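4. Email Timing and Repeat Visits

4.1 Setting and data

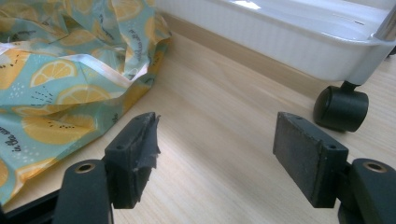
The second part of the study looks at whether the time at which a marketing email is sent affects how often readers come back to the company's website. Earlier work on send times has mostly used open rates as the outcome. Open rates are easy to collect, but many mail programs now load message content before the reader has seen it, and this makes the numbers hard to trust. We therefore used return visits to the site, counted over the two weeks after each mailing.

The data come from Minavex, a mid-sized seller of office supplies that serves small firms in and near Brurkumcombe. The company keeps its contact list in Fodeck, a customer database with a built-in mailing tool. At the start of the study the list held 3,901 contacts who had agreed to receive the monthly newsletter. We removed 271 of these before assigning groups. Most were shared addresses such as those used for billing, where a visit could not be tied to one reader. The rest had bounced in each of the three mailings before the study began.

The remaining contacts were split at random into a morning group, which got the newsletter at 7:30 a.m., and an afternoon group, which got it at 2:15 p.m. Subject line, sender name and content were the same for both. The newsletter had its usual layout, with one main article, a short list of offers and a link to the order page. Contacts stayed in the same group from January until the end of the trial in June.

4.2 Results

Readers in the morning group were more likely to visit the site on the day of the mailing. The gap closed quickly. By the end of the first week the two groups had nearly the same share of returning visitors, and at two weeks the afternoon group was slightly ahead. Neither of the later differences was large enough to separate from chance.

Past buying mattered more than send time. Contacts who had placed an order in the previous year came back more often in both groups, and the main article drew more of their clicks than the offers did. Contacts with no earlier orders clicked mainly on the offers – when they clicked at all. Almost 600 contacts did not visit the site once during the trial. They were spread evenly over the two groups.

Figure 2 shows return visits by day for each group. The small rise on the ninth day appears in both lines and matches a reminder that Minavex sends to customers with unfinished orders. We left these visits in. Taking them out lowers both lines by a similar amount and does not change their order.

4.3 Limits

The trial covered one company and one kind of mailing. Minavex customers mostly read mail at work, so the results may not carry over to shops that sell to households. We also could not follow readers who opened the newsletter on one device and visited the site later on another. The Tai tracking script used on the site counts such a reader as a new visitor, and return visits are probably too low in both groups for this reason.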